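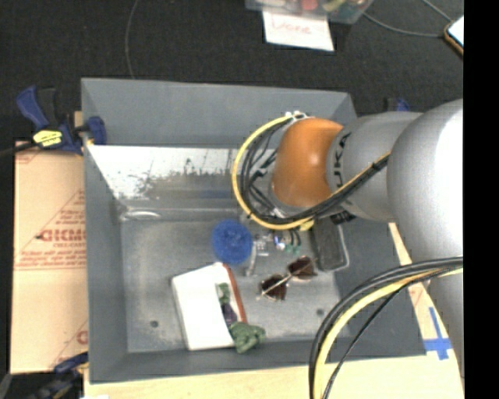 3. Collection and Handling of Returned Packaging

3.1 Study area and participating outlets

The study was carried out in the town of Dostmont, where the retail chain Trendico operates three grocery outlets with a shared return desk policy. Customers pay a small deposit on glass jars and bottles at the time of purchase and receive it back when the container is returned to any of the outlets. The deposit system was already in place before the study began, and no changes were made to its rules, its signs or its opening hours during the period of observation.

Households were recruited through a notice printed on store receipts. Of those that responded, 70 met the conditions for taking part: they lived within the town limits, shopped at a participating outlet at least once a week, and did not return containers on behalf of a business. Each household received a paper log and a short set of written instructions. Entries were to be made on the day of the return, with the number of containers, the outlet used and the means of travel.

3.2 Return records

Return records were taken from the store registers and matched to the household logs by date and outlet. A total of 4000 containers could be matched in this way. Where the log and the register disagreed, the register figure was used. Differences were mostly small and seemed to come from chipped or unlabeled jars, which some households wrote down but which the desk had refused.

The records do not show how long a container had been kept at home before it was brought back. Earlier work in the Huenchumán district relied on purchase dates to estimate this interval, but that method requires a loyalty card or a similar link between buyer and item. Trendico did not have such a program at the time. We therefore limit our discussion to the size and timing of returns and leave storage time in the home to the interviews reported in Section 4.

3.3 Patterns in household behavior

Most households settled into one of two habits. The first group returned a few containers on nearly every shopping trip. The second let them build up and made a separate trip, often by car. The second habit was more common among households with a garage or a cellar, and it was also more sensitive to the season. Returns from this group rose sharply in August, when many families cleared out storage space before the start of the school year, and fell again soon after.

Distance to the outlet mattered less than expected. Households on the Etus side of the river, who must cross a bridge to reach any of the three outlets, returned containers as often as those living nearby – provided that they passed an outlet on the way to work. Several noted in their logs that the return desk was busy in the early evening and that they had carried their containers home again.

Figure 2. Interior of an open metal bin, seen from above.

3.4 Limits of the data

The households volunteered for the study and are likely to be more careful about returns than the town as a whole. Keeping a log may also have changed their behavior, especially in the first weeks. Register data for one outlet were missing for a short period following a software update, and returns from those days were left out of the matched set. Log entries were coded by Anel Oosthuizen, and unclear entries were discussed by all authors before a code was assigned.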